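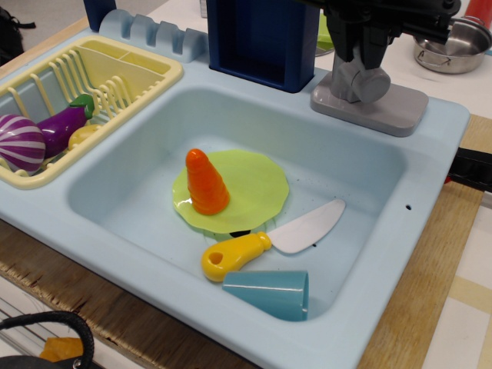
图5-1 玩具水槽与沥水篮。盘、杯、刀在槽里，洋葱和茄子在篮里。

第5章 水槽边的事：洗、沥、收

先说本章讲什么。讲水槽。娃娃家里的水槽。前一章讲灶台和锅，灶台热闹，孩子都往那边挤，水槽常常冷清，摆在角落，里面堆东西。学员交上来的观察记录也是这样，写炒菜写两页，写洗碗一行，"孩子洗了碗"，完了。怎么洗的，洗完放哪，跟谁一起洗，没有。

本章补这一块。

学完应当能做到：会布置一个能用的水槽区；能看出孩子在水槽边的动作处在什么阶段；知道收拾这件事什么时候插手，什么时候站远一点。还有清洁和安全，放在后半章，别跳过去。

关键词：基础件，投放，沥水，归位，替代，收拾环节。

从一个上午讲起

Ó Briain托育中心，大班，19个孩子，娃娃家设在靠窗的一角，进区的牌子只有4块。十一月，外面下雨，户外取消，所有人在室内，声音大。

两个女孩占了灶台。一个男孩进来晚，没有位置，转到水槽那边。拿起盘子，手掌在盘面上抹，嘴里"哗——"。抹完正面抹反面。放下，拿茄子，也抹，也"哗——"。然后把茄子放进沥水篮，停了一下，又拿出来，换个方向再放。盘子呢，没放，留在槽里。

灶台那边喊："菜好了没有！"

男孩："还在滴水。"

就这么一句。当班老师记下来了，记得很好，原话，没有改成"幼儿表示尚未洗好"。我们在后面要反复用这条记录，先抄在本子上。

为什么值得抄。没有水，他说在滴水。篮子在他那里是"让东西滴水的地方"，这个功能他知道，而且拿它来应付催促。菜洗完要沥，沥完才能下锅，先后次序也有了。另外他给自己找到了活儿：灶台没位置，那就当洗菜的人。角色是从空位里长出来的。

有学员会问，菜怎么放在碗架篮里，那不是放碗的吗。家里也这么放。洗好的葱、黄瓜，随手往沥水架上一搁，谁家没有过。孩子看见过，就这么做。先别急着纠正。

水槽区有哪些东西

分两类讲：固定的，活动的。

固定的，就是水槽本体。市面上的样式很多，有单独一个槽的，有带沥水篮的，有连着柜子的。选的时候看几点。

看高度。孩子站着，手肘自然弯，手能碰到槽底。太高就变成踮脚，踮脚的孩子洗不了多久就走。太低要弯腰，也累。垫一个矮台子可以解决一部分，台子要稳，边角磨过。

看深浅。浅槽东西一目了然，深槽装得多但小班孩子够不着底。槽沿最好是圆的。

看篮子能不能取下来。能取的好洗，也好玩，孩子会端着篮子走到灶台去。缺点是会不见。Flarkura的采购单上专门有一栏写"可拆件是否有备用"，我们建议照抄这一栏，用得上。

看有没有竖槽，就是插盘子用的那种一格一格的。一排竖条，或者后沿上一个梳子样的架子，都行。竖槽有什么用？平着放谁都会，竖着插进格子里要对准，要控制手腕，还要判断盘子的厚薄进不进得去。小肌肉练习，不用另外设计活动，摆在那里就有。

活动的，就是放进去的小东西。盘、杯、碗、勺、刀，各种菜。这里多说几句，因为投放出错最多。

一次不要太多。新开的区，老师一高兴，整箱倒进去。结果呢，孩子不洗也不沥，光翻。翻是找东西的动作，不是生活动作。投放少，动作才长出来。

颜色和形状拉开。橙色的胡萝卜，深紫的茄子，洋葱带条纹，一眼能分。全是绿叶菜就难分，小班会混成"草"。大班倒可以故意混一点，让他们争论哪个是生菜哪个是白菜。

餐具跟菜分得开。这一条有争议。有的园把菜和餐具混放，说是真实；有的园严格分筐。我们的意见：开始时分，孩子熟了以后不必管。观察下来，孩子自己会分，分法跟大人不一样，比如按"脏的"和"干净的"分，比如按"我的"和"宝宝的"分。这种分法比按类别分要珍贵的多，别打断。

刀的问题单列。玩具刀，钝的，塑料的，也要有规矩：刀放平，不举高，递给别人时柄朝外。刀柄上有孔的，可以挂，挂起来就有了固定的家。规矩在投放当天讲，不是出事以后讲。讲的时候带动作，拿着讲，不要站在黑板前讲。

洗：动作的几个阶段

孩子的"洗"，外行看都一样。细看差别很大。按我们在各园的记录，大致有这样的走向，顺序不是死的，有孩子会跳，有孩子会退回去。

最早是放进去、拿出来。东西进槽，出槽，再进。没有洗的意思，乐趣在里和外。托班多见。老师这时候不要说"我们来洗菜"，他没在洗菜。说"进去了，出来了"就够。

然后是搓和抹。手在表面来回，有时带声音，哗哗，沙沙。他在模仿大人的手。这时候模仿的是动作本身，洗什么无所谓，洗鞋也行，洗积木也行，洗电话也行。

再往后，洗有了对象和理由。"这个有泥。""宝宝吃过了。"为什么要洗，说得出来。同时开始有前后，先拧龙头，后洗，再关。没有龙头的水槽，孩子会自己拧空气，或者拿一块长条积木竖在后沿当龙头。后一种叫替代，前面第四节讲过概念，回去翻。

再往后，洗成了一串事情里的一环。买回来，洗，沥，切，炒，端上桌，吃完收回来，再洗。到这一步，水槽前面的孩子要跟灶台的孩子、餐桌的孩子打交道。语言量一下子上来。开头那个男孩，"还在滴水"，就在这一段。

注意，一个孩子同一天可以在不同阶段来回。早上困，只抹抹；下午精神好，开饭店。写记录的时候写当时，不要写"该幼儿处于第几阶段"，贴标签没有用。

沥：最容易被跳过的一步

沥水在真的厨房里花时间，不花手。放着就行。对孩子来说这很难理解，放着不动也算干活？

所以沥这一步在游戏里常常消失。洗完直接下锅。不算错，但是可惜。等待、顺序、"现在还不行"，都在沥里面。

怎样让它出现。不用讲解，用提问，用自己的需要。老师进区当客人，拿起一个杯子："咦，这个杯子里还有水吗？"孩子会看，会倒过来，会甩。有的会说没有，有的说有，说有的那个，多半会去找地方放它。篮子就派上用场了。

真水体验要配合。娃娃家里一般不放水，洗手间或户外水盘里放。用真的塑料盘，真的水，让孩子看水怎么顺着盘子流下来，竖着流得快，平着积一摊。看过真的，回到娃娃家，假的才有内容。Urkance的几个班做过前后对比，同一批孩子，玩过水盘的那一周，往竖格里插盘子的明显多起来。样本小，课堂讨论用用可以，别当定论写进作业。

杯子倒扣还是侧放，也可以聊。侧放会滚。倒扣水出得去，但里面闷着。孩子聊这个能聊很久，出乎意料地认真。老师不要给答案。

收：收拾环节怎么办

重头来了。请慢慢读，虽然我们写得急。

收拾环节的乱，多数是时间给少了。音乐一响，所有区同时收，娃娃家东西最碎，最慢，最后被催，最后由老师一把扫进筐。孩子学到什么？学到收拾就是扫进筐。

做法一，提前说。收拾前5分钟，走到娃娃家，蹲下，小声说一遍。不要全班广播。用区里的话说："饭店快打烊了。"比"快收玩具"管用。

做法二，让水槽当收拾的起点。用过的餐具先进槽，槽满了再洗，洗完进篮，篮里的再上架。收拾变成游戏最后一段，不是游戏外面的惩罚。动作慢的孩子也有事做，站在水槽前洗就是收。

做法三，家的位置看得见。架子上贴轮廓，盘子的影子，杯子的影子，刀的影子。轮廓照实物描，一比一。别用网上下载的图标，孩子对不上。菜不贴轮廓，给一个筐，筐外面贴一张菜的画。菜的形状不规则，轮廓贴了反倒麻烦，孩子为了对准一个土豆能对半天。

做法四，允许留。有的时候孩子请求不收："明天还要接着做。"能留就留，用一块布盖上，写个牌子。什么情况不能留：中午要铺床的地方，过道，第二天要换区的。讲清楚理由，孩子接受得比想像的好。

常见的几种场面，说一下处理。

东西全留在槽里，人走了。先别喊回来。看看他去了哪，也许是去拿布，也许是忘了。等一会儿。确实是忘了，过去陪他走回来，说一句"水槽里还有东西"，停住，不说下一句。多数孩子会自己接上。停住这件事，老师比孩子难学。

两个人抢着洗同一个盘子。一个洗，一个接，接的人负责放篮子。分工的提议由老师说一次，下次让孩子说。

一个人霸着水槽，洗很久。看他在洗什么。反复同一个动作，脸上放松，那就让他洗，别的孩子有别的事。有人等着、等急了，再帮忙协商。

有孩子把所有东西都插进竖格，茄子也插。好事，他在试什么插得进。看着就行，可以问："哪个进不去？"

菜进了碗篮，碗进了菜筐。见前文，收的时候才需要对回去，玩的时候不需要。

清洁与安全

快讲，但要照做。

塑料件：清水加中性洗剂，刷，冲，晾干再放回。没干就叠起来容易有味。盘子边缘有花边、有褶的，脏东西藏在褶里，用软毛刷。胡萝卜这类带棱的也一样。

水槽本体：槽底和排水件周围每天擦一次，娃娃家的槽没有真水也会积东西，纸屑、彩泥、饼干渣、沙。拐角用棉签。内壁有孔的，看看孔里塞了什么，孩子爱往孔里塞。

木台、木架：湿布拧干了擦，不要泡。边上磨损的地方用手摸一遍，摸到刺就打磨，当天打磨。

小件：低龄班用之前过一遍尺寸，能整个进嘴的一律撤。裂了的撤，不粘，粘过的也撤。

生病高发的月份，清洗加密，分两套轮换，一套用一套晾。Orkon园区的做法是周六集中洗，全部摊在廊下，园里的玩具餐具加起来100多件，摊开也挺壮观。人手少的园学不来，改成每天洗一个区，也行。

记录怎么写

作业里问题最多的地方，所以放在章首就讲，后面各节还会用到。

写动作，少写心情。"高兴地洗碗"，高兴从哪里看出来的？笑了？哼歌了？写笑，写哼歌。

写手。哪只手，怎么拿，用手掌还是指尖。水槽边的观察主要是看手。

写东西的去向。盘子从哪来，到哪去。一节记录写下来，盘子的路线清楚了，孩子的想法也差不多清楚了。

写原话。错的也照写。孩子说"茄子要淋干"，就写淋干，别改成沥干。

照片可以附，一张两张，人走了以后拍台面也有用，能看到东西停在哪里。但是照片说明不了过程，是谁放的、先放后放，都要靠文字。没看见就写没看见。有学员对着一张台面照片写了半页孩子的心理活动，退回重写。

时间写到分就行，不必到秒。

给一段样子，篇幅就是这么大，不用长：

上午，雨，娃娃家。男孩进区时灶台前已有人。站了一会儿，转向水槽。右手拿盘，左手掌抹盘面，发"哗"声，翻面，再抹。放下盘。拿茄子，抹，放进沥水篮，取出，调转方向，再放入。同伴喊菜好了没有，答："还在滴水。"没有抬头。

够了。分析另起一段，跟记录分开写，不要夹在一起。

本章安排

下面第一节讲水槽区的位置和动线，水槽离灶台多远合适，中间要不要隔开，附平面图。第二节讲投放计划，按月，从少到多，什么时候加，什么时候撤。第三节讲洗和沥的观察要点，把上面几个阶段拆开细讲，配记录。第四节讲收拾环节，重点是老师的话怎么说，说多少。第五节讲家园配合，孩子在家洗什么、家长让不让洗，问卷在书末。

课前准备：找一个水槽，玩具的真的都行，自己站在前面洗一次盘子，洗完放好，再回头把刚才手上的动作按顺序写下来。写不出的地方做个记号，带到课上来。没有娃娃家可去的学员，到Flarkura的实习教室，下午开着，用完把东西放回原位，篮子不要带走。

另外提醒，第一节课要用到前一章的灶台记录表，没交的补交。纸质的，别发图片。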